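Last updated: 23 August 2020
Print this page | E-mail this page
Shares: 524 | Comments: 3

The Garnet Sutherland Remembrance Page: your questions

I started this page for Garnet, who taught at Grallulholm School and then served on its board until she was well past the age when most people take up bowls. The messages haven't stopped since, and a lot of them ask the same things, so I've put my answers in one place. Write to me if yours isn't covered!

Who runs this?

Me, Ravinder Kowalchuk. I was in Garnet's form for two years and sat behind Brock Beaulieu, who now looks after the scanning and still talks through everything. Gheorghița Sârbu reads every memory before it goes up, mostly for spelling and the odd wrong surname.

Did you have to be her pupil to send a memory?

Not at all. We've had lovely ones from bus drivers, from parents, and from a man who only met her once, at a zoning meeting, and lost the argument. If you knew her, or she helped somebody in your family, we'd like to hear it.

How long can it be?

As long as you like, within reason. The shortest so far is a single line (it's also my favourite). The longest came from Kristaps Ots and covers the whole of the school trip when the coach broke down outside Brimel – I've split it into two pages so people can stop for a cup of tea.

Can I send photographs?

Please do. Scans are best, but a phone snap of an old print is fine if you keep out of the glare. Write the names and the year in your e-mail and tell us who took it, if you know. Don't post originals to us. We had a scare with one in May and I don't want to go through that again.

Is there a fund in her name?

Yes, the Sutherland Book Fund. It stands at 1527 pounds so far, and it pays for library books at the school and nothing else. Garnet had strong views on libraries and I wouldn't dare spend it on anything different.

How do I give to it?

By cheque or bank transfer. E-mail me and I'll send the details, as I'd rather not have them sitting on a public page. Put your name on the transfer or I'll spend an evening guessing who you are.
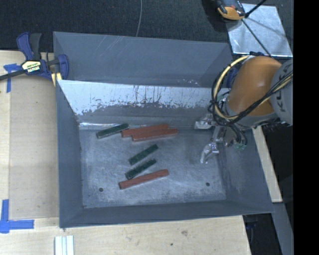
Will there be a gathering this year?

We'd hoped for one in the school hall, but it didn't seem right to ask people to travel and squash in together just now. We're doing readings by video instead. Three former pupils have agreed to read, and Javier, her grandson, will finish with the poem she made every class learn. You'll all know it, and I expect you'll all join in.

Who was Fodor?

Her dog! He turns up in so many of the memories that newer readers get confused. He came to sports day every year and once ran off with the relay baton.

Can you take my message down if I change my mind?

Of course. Send me a line with the name you used and it'll be gone by the end of the week. You can change the wording too, and plenty of people have.

Print this page | E-mail this page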